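Bivetti Computer Refurbishing: Frequently Asked Questions
Last updated 1/15/19

Do you take any old computer?
Nearly. We take desktop towers in most states of undress, provided you can carry them through the door. Laptops go to our friends at Ruawai, who have smaller screwdrivers and more patience.

What should I remove before I bring it in?
Your discs from the CD drive, please. We have 60 of them in a box, mostly driving music. Everything else can stay where it is.

What do you do first?
Off comes the side cover and the tower goes down on its side, insides up. Gravity is then working for us, and a dropped screw lands somewhere we can see it, or at least hear it.

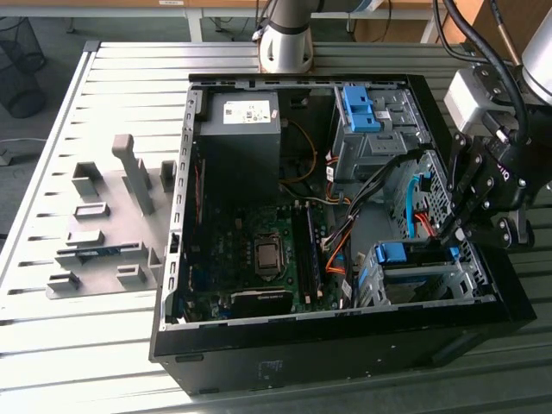
After that comes dust. Hryhorii Savchuk does the dust, with a soft brush and a mask, and would like it known that smokers' computers are charged at the same rate only because he lost the vote.

Why is the processor showing?
The cooler comes off so the old thermal paste can be cleaned away. Please don't run a machine like that at home to see what happens. We know what happens, and the repair starts at £60.

What happens to my hard drive?
It comes out before the tower goes anywhere else. Many towers have the drive in a plastic carrier, often blue, that slides out of its bay without tools. You squeeze the tabs and pull. If it won't move, check for a cable before you pull harder.

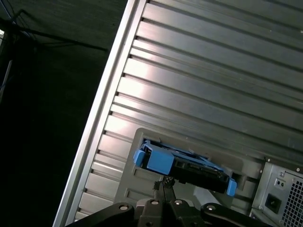 You can have the drive back or leave it with us to be wiped. Wiping takes roughly 8 hours on a large one, so don't wait in the car. Ustyna Pylypenko signs the certificate and keeps a copy. She has 1,602 of them on file and can find yours faster than you can spell your surname.

Can I keep the carrier?
We'd prefer you didn't. A drive can live without one, but the next owner of the tower will want it.

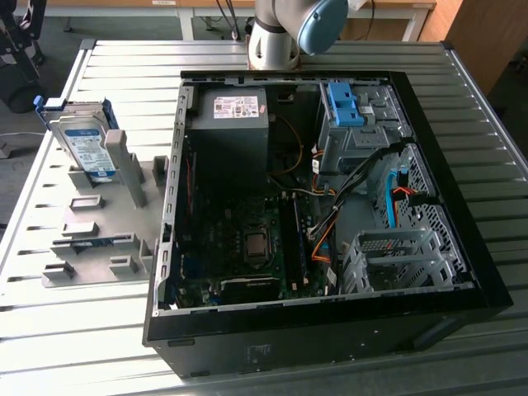 PARTS AND PRICES

Do you sell parts separately?
Yes. Memory, power supplies, expansion cards and data cables are on the shelves by the door. Cables are sold by the handful, untangled by the customer.

Will this memory fit my computer?
Bring the old stick with you. "It's the long green one" describes all of them.

Is there a guarantee?
Three months on parts, a year on whole machines. Proof of purchase needed.

Are you closed at all?
For two weeks in July.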